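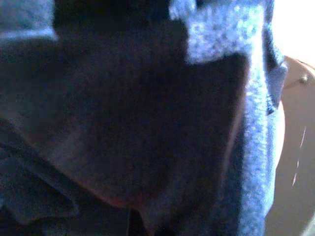

Dark blue cloth, bunched and folded.

Week 5: Grading and storing your cards

Okay, last week we got as far as print runs, so let's pick up with condition, which is where most of you lost points on the quiz. I grade corners first, then edges, then centering. You can do it in another order if you like, but write down which one you used!

Centering gets written as two numbers. A card with borders of 50 and 50 is dead even, and I'll still call 55 and 45 very nice. Once one side hits 70 I mark it off-center and move on (yes, even if it's your favorite shortstop).

The Traltanby minor league set is our practice set this week. Card 841 in the class binder has a soft corner that people miss every single term — tilt it under the lamp and look again.

Storage: penny sleeve first, then the rigid holder. Never a rubber band, please. I like the Kitano boxes for commons and the Horrocks pages for anything I want to flip through.

For Tuesday, grade five cards from the binder and bring your sheets. We'll compare them with the Plambridge price list and argue a bit.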